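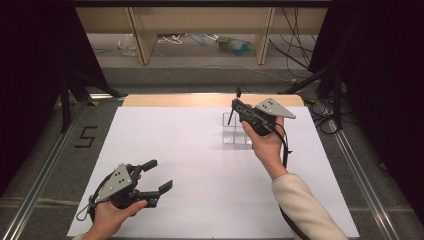
Small parts are easiest to sort on a plain, pale surface with nothing else on it. Beads, screws, buttons, fishing tackle and spare Lego all behave the same way once they are tipped out: they roll, they hide behind each other, and the dark ones vanish against a dark table. A big white board laid flat across the table fixes most of that, and a light wooden strip along the far edge gives you a handy line to work up to. The clear divided container goes toward the back, so the space between it and you stays free for the pile. This page covers setting up the surface, choosing a divided box, doing the sort, and keeping the box in order afterwards.

What you need

A white board or sheet large enough to cover most of the table
A clear container with a grid of compartments
Two or three shallow dishes
A soft brush, such as a clean paintbrush
Damp cloth and dry cloth
Labels or masking tape and a fine marker
A rubbish bin within reach

Choosing the board

Melamine shelving, the back of an old whiteboard or a sheet of painted MDF will all do the job. Matte is better than gloss if you work under a ceiling light, as a shiny board throws glare back at you and clear beads disappear in it. Mine has a bit of sheen and I can live with it by turning the lamp away.

Cut it a little smaller than the table so it doesn't tip when you lean on the front. If it slides, put a strip of non-slip drawer liner under each end. A raised edge at the back is worth adding if you sort round things. Glue and clamp it, leave it overnight, then wipe off any squeeze-out before it catches dust.

If the table stands on carpet, push the pile down with your foot and check for wobble at all four corners. Carpet also hides dropped parts, so keep a torch nearby. Held low and flat to the floor, it picks up anything metal straight away.

Choosing a divided box

The one I use most is a Drulell with fixed dividers. The Plukard boxes have dividers you can pull out, and they suit bigger pieces, but thin washers creep under the walls. For anything flat and small, get fixed dividers.

Look for these before buying:

Compartment floors with a curved front edge, so you can slide a part up with one finger
Walls that reach the lid, if the box will be carried
A lid that comes right off or folds back flat
Clear sides as well as a clear lid, if you stack them

Clear plastic is hard to see on a white board. Put a sheet of coloured paper under the box while you fill it and the walls show up much better. Take the paper away when you are done or it ends up in the recycling with half your jump rings on it.

Setting up

1. Clear the table completely and wipe the board with the damp cloth, then the dry one. Any grit left behind will go into the box with the parts.

2. Put the divided box near the back and the shallow dishes to the side you favour. Leave the front half of the board free.

3. Set the lamp to the side. Light from behind you puts your own shadow on the work.

4. Roll your sleeves up past the wrist. A loose cuff will drag a row of parts across the board before you notice.

Sorting

1. Tip out a small amount. A heaped tablespoon is enough for beads, and a handful for screws.

2. Spread it with the brush until most pieces lie separately.

3. Pull out the rubbish first: broken pieces, lint, stripped screws, anything you know you will never use.

4. Make rough groups by type, then by size. Leave colour to last unless you are sorting beads, in which case do colour first.

5. Move each group to a dish. When a dish holds a fair amount, empty it into its compartment.

6. Brush the board clean and tip out the next lot.

Fill compartments to two-thirds at most. A full one spills into its neighbours when the lid goes on, and you will be doing the job again.

If you are going over the box with anything in your hand, lift it well clear of the walls on the way across and lower it straight down. Coming in at an angle is how lids get knocked and boxes go over. Very small pieces can go in with tweezers or a folded card used as a chute.

How long it takes

I did a jar of 521 mixed beads in 54 minutes, with a break for tea. Screws go faster. A tin with up to 500 pieces can be done in one sitting, but stop when you start putting things in the wrong place. Slide the whole board onto a shelf if you have one that fits and come back to it.

Labelling

Label the lid and the base. Lids get swapped between boxes of the same make, and a labelled lid on the wrong base is worse than no label. Masking tape peels off most plastics cleanly if you change it every year or so. Printed labels look better but leave glue, which comes away with eucalyptus oil on a rag. Test a corner first, as some plastics go cloudy.

Keeping it tidy

Keep one compartment empty for strays. Anything you find on the floor or in a pocket goes there, and you sort that one compartment when it fills. My box went 11 weeks between clean-outs doing this.

Wash an empty box in lukewarm water with a drop of dish soap and let it air dry with the lid off. Paper towel will scratch clear acrylic, so use a soft cloth for water marks.

Store boxes flat, out of the sun, with the heaviest at the bottom.

Updated 2022-05-08: added the note about coloured paper.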